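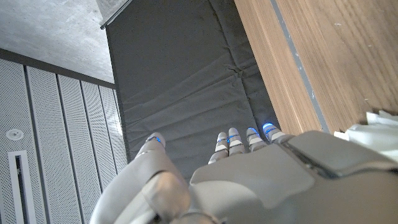 Robotic hand with blue lights at the fingertips

Has the Wasteo album been pushed back again?

Preordered the Videmau vinyl in the spring and the store page now says July. No email, no post from the band. A fan account says they're remixing two songs, but it also said there'd be a Chisholm show and there wasn't one. Does anyone have a source that isn't a screenshot?
Posted by paperlantern, 5/4/19

Solange Robichaud
The label's own store changed the date too, so I'd believe July for the vinyl. I wouldn't believe the remix story. It comes from one comment that got 114 likes and then everybody repeated it. My guess is the pressing plant is backed up, but that's a guess. The download still has the old date on it. Write to the store and ask if they'll split your order. Mine said yes, then charged me shipping twice, so check the receipt.

dull_knives
its a marketing thing they always do this

tomcat2380
"Always" is one time, with the Sarnell EP, and that was nine days late. I'd still wait for the band to say something before canceling. The preorder was numbered and mine is 1,969, so if you drop out you probably won't get a low one back.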